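Projects > Assistive Living Fund > Titham home kit > Progress report, March

Titham two-arm home kit: progress report to the fund
Prepared by Rasa Tamošiūnaitė, Lolton

Summary

This report covers the first stage of our review of the Titham kit, a pair of small arms with grippers and cameras, sold for light tidying work in the home. The fund asked us to say whether the kit could be offered to clients with limited reach or grip who live on their own. We are not ready to answer that yet. Setup and training are finished, the clothing task is under way, and spending is within the amount approved.

Work to date

The kit arrived complete. Assembly took two of our staff three days, a day longer than the supplier's guide allows, mostly because the cable routing drawings were for an earlier version. Titham has since sent corrected drawings and we have put a copy with the manual.

We chose picking up clothes as the first task after talking with clients and their families. Clothes left on the sofa came up again and again — bending over a low seat to collect them is tiring, and a few clients told us they had stopped trying. Our test is to pick up one garment from a sofa seat and place it in a basket beside it.
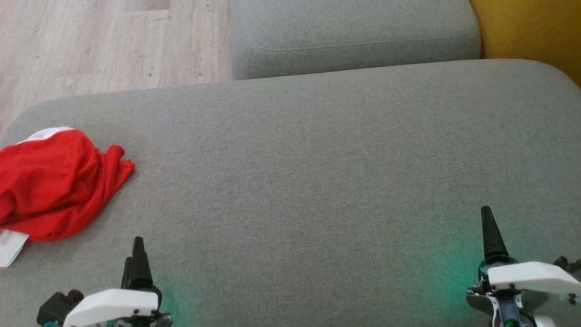 The grippers close well on loose folds. They do less well when a garment lies flat, because the tips have to come down close to the upholstery before they can catch an edge. We have asked for a lower closing force so there is less risk of pulling the sofa fabric. The supplier can change this in software and expects to have it in the next update.

We planned 959 practice runs for this stage and have completed 300 of them. The shortfall comes from the late start and from a fault in one wrist cable, which Titham replaced under warranty. With the cable fixed we can run mornings and afternoons, and we expect to catch up before the next report.

Garments

Testing began with plain T-shirts and tea towels. We have now moved on to heavier knits and sports tops, which are closer to what people leave lying about. Two pieces of a similar colour on the same seat are harder for the system to tell apart than we expected, and it sometimes reaches for the fold between them. Jankauskaitė, who are doing the data work under contract, have suggested relying more on the wrist cameras for the last part of the reach.
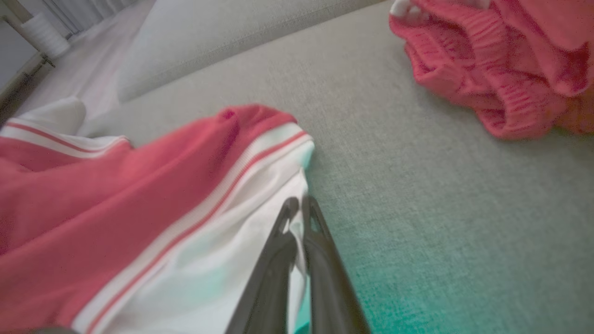 White trim and ribbed cuffs give the software a clear edge to aim for. Plain dark clothing does not, and we have set those pieces aside until the camera settings have been looked at again. Zips and buttons have not been tried.

Costs

The kit, spare finger sets and the first service visit have been paid for. The service plan runs for 18 months and covers parts but not travel, so a second visit to Lolton would be charged to our own budget. We are not asking for more money at this time.

Next steps

Finish the remaining practice runs with the new closing force. Repeat the clothing test on a Morkska armchair, which has a deeper seat and higher arms. Invite three clients to watch a session and tell us what they think of the speed and the noise.

One decision is needed from the fund. The supplier's loan of a second kit has to be confirmed by the end of next month, and we would like to accept it so that training and client visits can go on at the same time.

Related items
Titham home kit: original proposal
Assembly notes and corrected cable drawings
Client interviews: tidying and reach
Service plan: what is covered
Morkska armchair test plan (draft)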